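四月例会纪要，4月8日那次，轮到我记。先打个招呼：我打字跟不上大家说话，有些地方是回来以后凭印象补的，谁觉得自己的话被我记歪了，直接在文档里改，改完在群里吱一声就行。

这次的主题是桌面机械臂的操作规范，也就是那份从去年10月拖到现在的《桌面推移作业守则》。Skulter 那边来了两位，Undow 来了三位，我们自己组基本到齐，Warrier 的同事线上接入，前半段声音断断续续，后来换了个麦克风才好。

## 一、上次遗留

上次留了三件事，我挨个念了一遍。

急停按钮的位置，Undow 已经改完了，从桌子背面挪到了操作员右手边。大家没什么意见，只有一个人问左撇子怎么办，讨论了几句，决定在守则里写成"操作员惯用手一侧"，不写死左右。我觉得这个改得挺好，我自己就是左撇子，之前每次都要别着身子去够，练得腰都快出毛病了！

第二件是日志格式。Skulter 说他们的字段和我们的对不上，"任务结束"和"任务中止"在他们那儿是同一个值。这事儿听着小，真到复盘的时候特别要命，你分不清是做完了还是有人喊停了。结论：两边都拆成两个字段，Skulter 负责出对照表，下次会前发到群里。

第三件是新人培训的签到本，还是没找到。先不找了，从这个月起改电子表。

## 二、工作区到底怎么划

这一段吵得最久，我也插了不少嘴，所以记得可能偏我自己一点，见谅。

老版本守则里只有一句"作业时工作区内不得有无关物品"。问题是什么叫工作区？有人理解成木板，有人理解成整张桌子，Warrier 的同事理解成机械臂够得着的所有地方，包括桌子外面那一圈地面。三种理解差得太远了，结果就是每个班次各干各的，交接的时候互相看不顺眼。

我提的办法是分三层：内层是放积木的木板，中层是桌面，外层是手臂的可达范围。内层只放任务用的东西；中层可以有固定件，但不许放水杯、手机、螺丝刀这类随手一搁的玩意儿；外层在运行时不许站人。Undow 觉得外层太严，说他们的房间小，真按可达范围算，操作员得站到走廊里去（这话把大家都逗乐了）。后来折中了一下：软件里设了范围限制的，外层可以按限制后的范围来算，但限制参数必须打印出来贴在桌边，改一次贴一次，旧的撕掉。

接着有人问限制参数谁有权改。我们组以前的习惯是谁开机谁改，挺随意的，我承认这里头有我一份。现在定成：当班操作员可以往小了改，往大了改要另一个人在场确认，并且在日志里写一行理由。理由不用写作文，一句话就够，可不能写"需要"两个字糊弄过去。

还顺带说到板子的固定。用螺丝固定的，每周拧一遍；用夹子的，每次开机前看一眼。Vendero 的夹具在这条上单列，因为它自带锁扣，开机前推一推确认不晃就行。

## 三、初始摆放和推移动作

守则第四条写的是"初始摆放应当合理"，这跟没写一样嘛。大家翻着现场的样子聊，聊出来几条比较实在的。

第一，同色的积木挨在一起可以，紧贴着也可以，但要在任务单上注明。两块贴着的时候，推一块很容易带着另一块走，不注明的话，看记录的人会以为是操作失误。第二，棱柱那种立着的块，摆的时候要放稳，歪着靠在别的块上不算。第三，工具下探的时候，末端和积木顶面之间要留余量，从侧面接触，不许从正上方往下压。 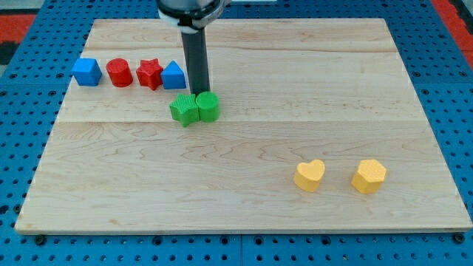

**工具末端正好停在一块积木上方的时候，操作员能不能伸手去挪别的积木？**

不能，哪怕手臂看着一动不动。要先按暂停，等控制界面显示已暂停，把工具抬到安全高度，再伸手；挪完手收回来，出声说一句"好了"，另一个人才可以恢复运行。

就这一问一答，原封不动放进守则附录，大家都同意。Warrier 那边补了一句，单人值班的时候没有"另一个人"，怎么办？讨论下来，单人值班一律不许中途伸手，积木跑偏了就中止任务，重新摆、重新开。有点费时间，但是清楚，我投了赞成。

安全高度的数值也定了：工具末端离板面 200 毫米。之前 Skulter 用的比这低一截，他们说回去改。抬升的时候先直上，到了高度再横移，不许斜着走，斜着走最容易把边上的块刮倒。

## 四、速度

速度这块意见意外地统一。推移时末端速度上限定在每秒 60 毫米，空中移动可以快一些，具体快多少由各家按自己的设备填，填完报给我汇总。

Undow 的同事讲了他们的体会，说慢下来以后，操作员其实更放松，指令也说得更准，不会急着喊"往左往左再往左"。我特别同意这点！我们组有一阵子为了赶进度把速度调得挺高，结果喊停的次数蹭蹭往上涨，算下来一点没省时间。

有人问要不要给新人单独定一个更低的上限。最后没定，留到下次，原因是大家对"新人"两个字又吵起来了：是按入职时间算，还是按上机时长算？我倾向按上机时长，Skulter 倾向按考核，先挂着。

## 五、口头指令的用词

这部分原本没在议程里，是线上的同事提起来的，我觉得提得特别好，所以单开一节。

现在大家给机械臂下指令，用词五花八门。"那个星星往上挪"，上是哪儿？是离操作员远的一边，还是往天上抬？"把两个绿的分开"，分多远算分开？做记录的人听着也懵。

初步约定如下：

- 方向统一以操作员的视角为准，说"左、右、远、近"，"上、下"只留给高度。
- 提到积木时先说颜色再说形状，比如"绿色星形"，不说"那个""这个"。
- 同色同形的块如果出现两块，加上方位，比如"靠左的那块"。
- 停止指令只用一个字："停"。不说"等等""哎哎哎""慢着"。

最后这条大家笑了半天，因为现场最常听到的就是"哎哎哎"。可规矩就是规矩，口令一乱，按急停的人会犹豫那么一下，而要命的往往就是这一下。我们商量好了，先试行到下次例会，试行期间说错了不扣分，只提醒。

六边形、五边形、月牙这些块的叫法，各家也不一样，Undow 习惯叫"五角块"，可五角块和五角星放一块儿说，听的人能不混吗？统一写成"五棱柱"和"星形"，词表由我来整理。棱柱按底面叫，三棱柱就是三棱柱，别叫"房顶"（对，说的就是我们组）。

## 六、开机检查表

旧表太长，没人真的逐条看，都是一路勾到底。这次砍掉了好些重复的，剩下 11 条，一页纸打得下。念的过程中有两条被改了措辞：

"检查周围环境"改成"外层范围内无人"。原来那句太虚了，我每次勾的时候心里都犯嘀咕，到底要检查啥。

"确认工具正常"改成"工具无松动，末端无裂纹"。Vendero 的工具接头要多转一下确认锁紧，这条写在脚注里，只对用他们家接头的工位有效。

关于检查表谁签字，仍然是当班操作员签，接班的人不用补签，但要重新走一遍，不能拿上一班的表当自己的。这一条有人嫌烦，我能理解，真要赶时间的话确实烦，不过走一遍也就喝口水的工夫。

## 七、停机与记录

出现下面任何一种情况都要停：工具压到了积木顶面、积木掉出板面、有人进入外层范围、手臂的动作和指令明显对不上。停了之后先记录再收拾，顺序别反。好几次都是手快的人先把东西归位了，等别人来问，只剩一句"刚才好像歪了"，啥也查不出来。

Skulter 提议每次停机都要写报告，被大家按住了。他们上季度的停机报告通过率将近 70%，剩下的全是被退回来补字段的，写的人烦，审的人也烦。改成分两档：没碰到人、设备也没坏的，日志里写一行；碰到人或者设备有损伤的，写完整报告，当天交。

至于视频留存多久，这次没谈拢。Warrier 要跟他们自己的数据规定对一下再回话，在那之前按各家现有的办法来，谁也别提前删。

## 八、待办

- Skulter：日志字段对照表；安全高度改到新数值。
- Undow：给出软件范围限制的打印模板，字大一点，站着能看清。
- Warrier：视频留存的规定，回一个准话。
- 我：指令词表、新版检查表、守则第四条重写，外加汇总各家的空中移动速度。
- 全体：口头指令试行，听到"哎哎哎"请互相提醒。

新人速度上限和培训考核并到下次一起谈，议程我提前发，想加题目的尽量早点跟我说，别像这回一样会开到一半往群里扔链接（没有批评谁的意思啊）。

散会前又有人问检查表要不要塑封。要的，塑封，用白板笔勾，勾完拍照存进当天的日志文件夹，再擦掉给下一班用。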